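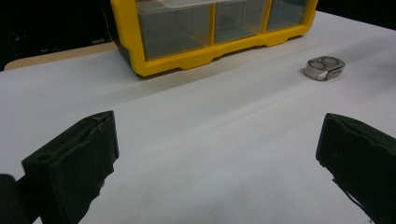

Pomgate, December

CHAPTER 6
Small Things in Small Drawers

Key words: parent group, home drawer, front label, stray, landing spot

By the end of this chapter you will be able to sort a mixed pile of small objects into groups, match each group to a drawer of the right size, and write a label that another person can follow.

Pull open the messiest drawer in your house and look at what has collected at the bottom. Keys with no lock, a battery, a button, half a clothespin, a clip from a bag you gave away years ago! Each of these things is easy to hold and very easy to lose, and that is what makes them such good material for learning how to organize. A bookshelf forgives you. If you put a book in the wrong place you can still see its spine from across the room. A spare buckle in the wrong place may as well be on the moon.

In Chapter 5 we worked with shelves and bins, and most of the objects were bigger than your hand. Now we go the other way. Our main tool is the small plastic drawer organizer, the kind with a colored frame and clear fronts. I love these. You can see whether a drawer is empty before you touch it, and you can learn a lot about a household (or a classroom, or a repair shop) by walking past one.

Start with the drawers empty. Students always want to skip this, and I understand why, but an organizer that already has a few things in it will push you into groups you never chose. Clear a table, put the organizer at the back where you can reach every drawer, and bring your objects to the front a few at a time.

6.1 What is it part of?

The first question to ask about any small object is what it belongs to. A buckle belongs to a strap. A bobbin belongs to a sewing machine. We call the larger thing the parent, and objects with similar parents form a parent group. When Yesenia Pacheco took over the supply room at the Zamudio Community School, she found 4,000 small items in coffee cans, sorted by color. It looked lovely, and it took teachers all morning to find a bulb for a projector. She sorted everything again by parent group and finished with 40 drawers, most of them with room to spare.
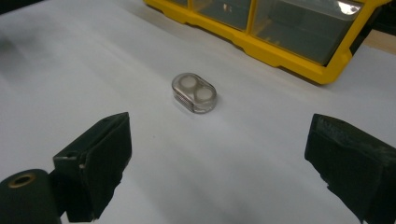
Cases and boxes need one more step. A little case can be stored as an object in its own right, or it can be a container for something else, and you have to decide which before you pick a drawer. Take a contact lens case. If it's a spare, it goes with the other bathroom spares. If somebody uses it every night, it should not be in a storage drawer at all; its home drawer is wherever that person takes out their lenses. Open every case you sort, too. Brisa Quezada, who tested these lessons with her students in Sarnar, found a missing earring that way on the very first Sunday.

Anything that still has no parent after a fair try is called a stray. Strays get a landing spot, meaning one drawer and only one, with a date written on the front. We'll come back to them in Section 6.4.

TRY IT

Work with a partner. Each of you gathers a handful of small objects from a bag, a desk or a kitchen drawer.

1. Put your objects on a clear table with space between them.
2. Name the parent of each one out loud. Your partner may disagree!
3. Push objects with similar parents together.
4. Write one front label for each group, using no more than 2 words.
5. Trade places and find something in your partner's groups using only the labels.

Talk over any label that slowed you down. "Misc. parts" will probably be one of them.

6.2 Choosing a drawer by size

Go back to the groups you made and find the longest object in each. That object, and never the size of the pile, tells you which drawers to rule out first.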